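**Fastberg Sleep and Metabolic Health Center** -- a thread on sleep apnea and high blood pressure, May 2020

1/ Many adults who are treated for high blood pressure also have obstructive sleep apnea, and a large share of them have never been tested for it. In this thread we share the main findings of our Hondwood study and answer the questions we receive most often.

2/ Obstructive sleep apnea occurs when the upper airway narrows or closes during sleep. Breathing stops for a short time, the oxygen level in the blood falls, and the sleeper wakes just enough to breathe again. Most people do not remember these awakenings in the morning.

3/ Each pause places a brief strain on the heart and blood vessels. Over time, blood pressure may stay high at night, when it would normally fall, and in many patients it remains high during the day as well.

4/ The Hondwood study enrolled 947 adults between the ages of 40 and 70. All were taking at least one blood pressure medicine at the start. None had been diagnosed with a sleep disorder.

5/ Each participant wore a home sleep monitor for two nights and a blood pressure cuff for one full day and night. Participants also completed a questionnaire on snoring, daytime sleepiness, alcohol use and shift work.

6/ Our first finding: 200 participants met the standard definition of moderate or severe sleep apnea. Most of them had described their own sleep as "fair" or "good" on the questionnaire.

7/ Our second finding concerns the nighttime readings. Participants with moderate or severe apnea were more likely to show no overnight drop in blood pressure. This held after we adjusted for age, body weight and smoking.

8/ A word of caution. The study looked at one point in time. It shows that the two conditions are often found together in the same patient. It does not prove that one caused the other, and it does not tell us how any single patient will respond to treatment.

9/ We are often asked whether snoring alone is a reason for testing. Loud snoring on most nights, together with high blood pressure, is worth raising at your next visit. So are morning headaches, a dry mouth on waking, and pauses in breathing noticed by a bed partner.

10/ Some people with apnea do not snore loudly. Women in our study were less likely than men to report snoring and more likely to report trouble staying asleep, tiredness or low mood. Clinicians should keep this in mind when taking a history.

11/ Testing does not always require a night in a sleep laboratory. For many adults a home monitor is suitable. Patients with serious lung disease, heart failure or a history of stroke are usually better served by a full laboratory study.

12/ The most common treatment for moderate or severe apnea is continuous positive airway pressure, or CPAP. A small pump sends a steady flow of air through a mask and holds the airway open. Fitted oral devices, weight loss and, for some patients, surgery are other options.

13/ CPAP tends to lower blood pressure by a modest amount. The effect is greater in people who use it for most of the night -- and in those whose blood pressure has been hard to control with several medicines. It does not take the place of those medicines.
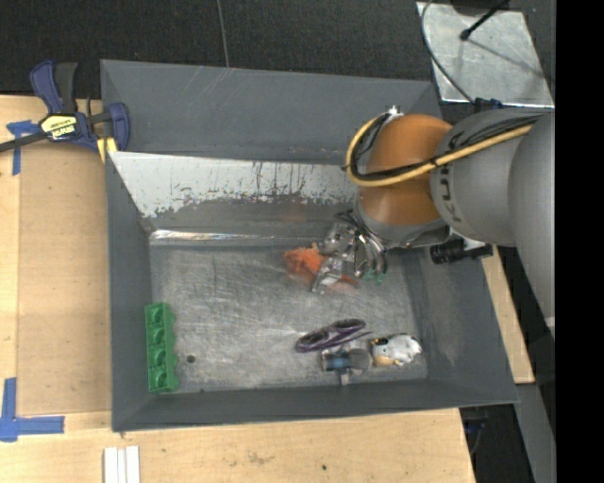

14/ Please do not stop or reduce a blood pressure medicine because your sleep has improved. Any change should be made with your doctor and should be based on readings taken over several weeks.

15/ If you check your pressure at home, sit quietly for five minutes first, with your back supported and your feet flat on the floor. Take two readings one minute apart, in the morning and again in the evening, and write down both.

16/ A few everyday habits may help with both conditions. Avoid alcohol in the hours before bed. Sleep on your side if your symptoms are worse on your back. Keep a regular bedtime, including on days off. Ask your pharmacist before using any sleep aid.

17/ The next stage of our work is the Kartha follow-up, which will invite 900 adults to take part over two years. Half will be offered sleep testing as part of routine blood pressure care, and half will receive usual care. Those in the second group may still be referred for testing by their own doctor at any time.

18/ Enrollment is planned for June at our main clinic and at the Dralard site. First visits will be held by telephone, and monitors will be mailed to participants with a prepaid return label. Adults already using CPAP are not eligible.

19/ Participants from the Hondwood study will receive a letter with their own results and a copy for their doctor. Those whose readings called for prompt attention have already been contacted directly.

20/ We are unable to give personal medical advice in replies or direct messages. Questions about the follow-up may be sent to the study office through the contact page on our website. If you have chest pain, sudden weakness or severe shortness of breath, call 911.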